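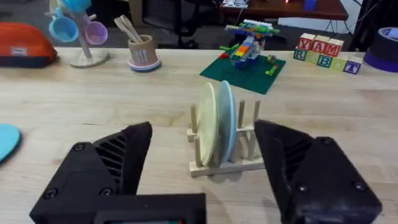 **Opening (2 min).** Good morning, and thank you for coming. My subject is the Dullivis gripper kit, which our team at Clernier has had on trial this summer. I will speak mostly about the wrist camera, as this is what you pay for. Look at the dish rack between the two fingers, with the cream plate and the blue one standing on edge. From this angle each plate is only a narrow oval, and the software must still decide where one plate stops and the next begins. Pause here and let people look.

**What is in the box**

- gripper, wrist camera, one cable
- license for 26 weeks
- printed guide (the Brandby edition is better, ask for it)

Say clearly: the arm is not included. Two customers have misunderstood this already.

**Setup.** Our first calibration took 70 minutes. The guide is correct, but step four assumes that you know the menu. I suggest to read the whole chapter before you touch anything.

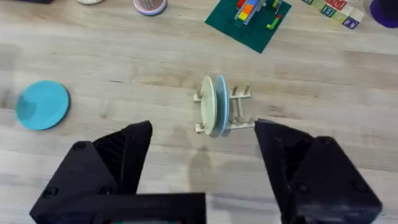

**Approach and finger opening.** The planner has two modes, wide and narrow, and I prefer wide for plates. It costs a little time on every pick, but you have more room for a small error in position. Here the fingers are wide open in front of the rack, and you can see the fine vertical ridges on the inner face of the left one. Please remember these ridges – I come back to them under spare parts. The narrow mode is for crowded shelves, and I would not begin with it.

**Spare parts.** A pair of fingers costs 267 euros. I find this high for a part with a contact surface that wears. Gökçe, the distributor, will have a cheaper set in October, but I have not tested it.

**My opinion.** Good camera, clear software, expensive fingers. For a small lab I would buy it, with one spare pair in the same order.

Questions. If someone asks about glassware: we did not try it.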